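Support > Outdoor Cooking > Elier Portable Stove > Set-up

Filed under: Manuals & Guides

3. Setting up the stove

Choose a flat and steady table, outdoors or in a place with plenty of fresh air.

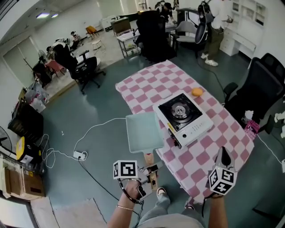 3.1 Fitting the cartridge

1. Turn the knob fully to OFF.
2. Open the cartridge cover. Line up the notch of the cartridge with the guide.
3. Push the lever down until you hear a click.

CAUTION: If you smell gas, lift the lever and take out the cartridge. Do not light the stove.

3.2 First lighting

1. Keep 100 cm of free space over the burner.
2. Turn the knob to the left until it sparks. Repeat if there is no flame.
3. Let it burn on low for a short while before you put a pot on it.

NOTE: A pot wider than 24 cm sends heat back to the cartridge. Please do not use one, also not for a short time.

After cooking, remove the cartridge and put its cap back on.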